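Can a robot put the lid back on yet?

I have been asked this three times since Christmas, by my sister, by my neighbour, and by the bloke who services our packing line, and every time I have given a different answer. So I am going to try to write down what I think as of March, with the warning that I will probably want to edit it by winter.

Some background for anyone who got here from a search engine. I work in maintenance at a small plant in Gilcombe where we fill and cap tubs (cleaning paste, mostly, and a hand scrub that smells of oranges). I am not a roboticist. I can wire a sensor and I can read other people's code slowly with my finger on the screen. For the past year or so I have been mucking around with robot simulators at night, first because the real arms cost more than my car and then because I got completely hooked.

The question behind all of this is a pretty ordinary one. Can a machine do the fiddly stuff? I don't mean welding the same seam all day, which robots were doing well before I left school. I mean the jobs at the end of our line that still need a person: picking up a lid that landed upside down, lining up a tub that has gone a bit skew, putting a worn gear back on its shaft inside the labeller. And at home, the same sort of thing. Lids on pots. Putting the blender back together after it's been through the dishwasher.

I keep a list of those chores on the fridge. It has seven on it at the moment. Taking the top off a jar is on there, and so is getting a pillow into a pillowcase, which I suspect will be the last thing any machine on this earth learns to do.

Where the simulators come in

If you haven't played with one, a simulator is a made-up table in a made-up room where gravity works and things bump into each other more or less the way they should. You put an arm in it, or two arms, and you put some objects down, and then you let a program try to do something with them. If it flings a gear across the floor, no harm done. You press reset.

The setup I've been using, which I call Bezerra after the street I grew up on, has two arms facing each other over a plain grey table. My favourite job in it at the moment is the gear. A white spur gear has to be picked up, carried over, and dropped down onto a peg so that the hole in the middle lines up. The hole isn't round, so you can't be lazy about it. Turn the gear a few degrees too far and it will sit on top of the peg and wobble and refuse to go down, exactly like the one in our labeller does when I'm in a hurry.
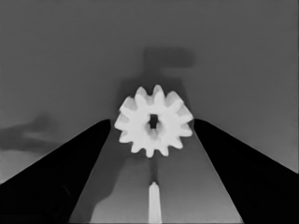
I love this job because it is so close to real work. When I fit a gear by hand I hardly look at it once it's near the shaft. I let it rest there, give it a little twist one way, a little twist the other, and feel for the drop. There's a lovely soft moment when it goes. I had never thought about how much of that is in my fingertips until I tried to get a program to do it, and the program has no fingertips! It has two flat fingers and whatever the cameras can tell it.

My first go was pure stubbornness. I wrote down positions. Move here, close, lift, move there, lower, open. That worked beautifully as long as the gear started in precisely the same spot at precisely the same angle, and as soon as I nudged it the whole thing fell to bits. It was a good reminder of why our palletiser has a cage and a row of metal guides around it. Most factory automation works because somebody has gone to a lot of trouble to make sure nothing surprising ever gets near the robot.

So then I tried letting it learn from examples, which is what everybody seems to be doing now. You drive the arms yourself, by hand, many times, and the program studies what you did. I recorded 202 goes at the gear over a few weeks, usually with a cup of tea going cold beside me. Some of them are terrible. In one I clearly got distracted by the dog. I left the poor ones out, trained on the rest, set it going before bed and came down in my socks in the morning to see.

And it fitted the gear. Not every time, but the first time I watched, it did, and I made a noise that woke the house up. It even did a small twist before it let go, a bit like mine. I know that it was copying me. I know that! It was still a wonderful thing to see at six in the morning.

What went wrong next

I moved the peg. Only by the width of my hand, in table terms. The arm carried the gear confidently to where the peg used to be and let go of it in mid-air.

I went looking for help and found a forum where a few people work on this sort of thing properly. One of them is Halima Chege, who builds packing cells for a living and was very patient with me. She told me I had taught it a place when I wanted to teach it a job. Her suggestion was to scatter everything. Every single run, put the peg somewhere new, turn the gear to a random angle, change the light. I ended up letting the computer do the scattering, and had it try 2000 starting layouts over one long weekend while the fan in my study sounded like a hair dryer.

I kept the score for the last batch, because I wanted a number to be stuck with. Out of those 2000 layouts it seated the gear in 793. Less than half. You'd send back a labeller that worked less than half the time, and I'd be the one carrying it to the truck. But the month before, with the old training, I'd have been pleased with a dozen, and I have been in maintenance long enough to know that a thing which works sometimes is a thing you can start to fix.

Lids

The other job I've set up is lids, for obvious reasons. A lid with a knob is a much friendlier object than a gear. There's something to grab, it's round so you don't care which way it's facing, and if you come down a bit off centre you can often shuffle it across. If you'd asked me to guess I would have said lids were the easy one.

They are easier, mostly. What catches the arm out is the knob. It's short, and the gripper has to come down from straight above and get a finger on each side of it before it closes. If it comes in low it knocks the rim and pushes the lid along the table, then follows it, then pushes it again, like somebody chasing a bar of soap around a bath. If it comes in high it closes on nothing at all and goes off to deliver its handful of air with great seriousness.

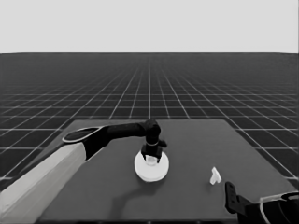
The lid job in the simulator, with one gripper down at the knob and the second arm near a small loose part.

The second arm is the bit I'm most excited about. Watch yourself put a lid on a container some time. One hand does the lid and the other one steadies the thing, or shoves the tea towel out of the way, or catches whatever you were about to knock off the bench. Two arms which really work together would be worth far more to me than one very clever one. Mine don't work together yet. They take turns, very politely, and now and then they bump elbows.

So, yes or no?

For the shop floor, I think the answer is getting close to yes for a narrow sort of job. A supplier called Trundix came through our plant last month with a single-arm unit that picks caps out of a bin, all jumbled, and sets them right way up on a belt. I stood there through my whole lunch break. It dropped a few. It also went back and picked them up without being told, and I can't tell you how happy that made me. Our line lead was less impressed and pointed out that a vibrating bowl has been doing that job since the seventies for a fraction of the price, and she has a point. But you have to rebuild the bowl every time you change the cap. With the arm, if the rep is to be believed, you show it the new cap and have a bit of patience. I've asked for a trial and I'll write it up if we get one.

For the house, I'd say no, and I'd say it cheerfully. A kitchen is a horrible place for a robot. The pots are shiny, the lids are all nearly the same size, and somebody has always left a spoon in the way. My simulated table is flat and grey and has next to nothing on it, and I am still only getting the gear on in 793 out of 2000. Then think about steam, and wet handles, and a toddler.

The gap between the pretend table and a real one is the part I understand least. People who know more than I do say a program trained on rendered pictures can fall over when it gets its first look at a real camera feed, with all the glare and scratches. I've got a cheap secondhand hobby arm on the way from a bloke in Skurnatis so I can find out for myself. It only has the strength to lift something like an egg, so it will be getting a printed gear and a printed peg, and if it manages to seat one even once there will be video.

Next on the list

A few people asked in the comments on the last post what I'm changing before the next run, so, quickly: I'm adding a wrist camera view to the training, I'm going to record more examples where I get it wrong and then recover (my early ones were too tidy, and the arm has no idea what to do after a mistake), and I'm making the peg a tiny bit shorter to see whether the wobble gets better or worse. Halima thinks worse. I have a block of chocolate riding on better.

If you've managed a keyed gear with two flat fingers and no force sensing, please tell me how you did the twist. Mine turns too early about a third of the way down and jams, and I've run out of ideas that don't involve swearing at it.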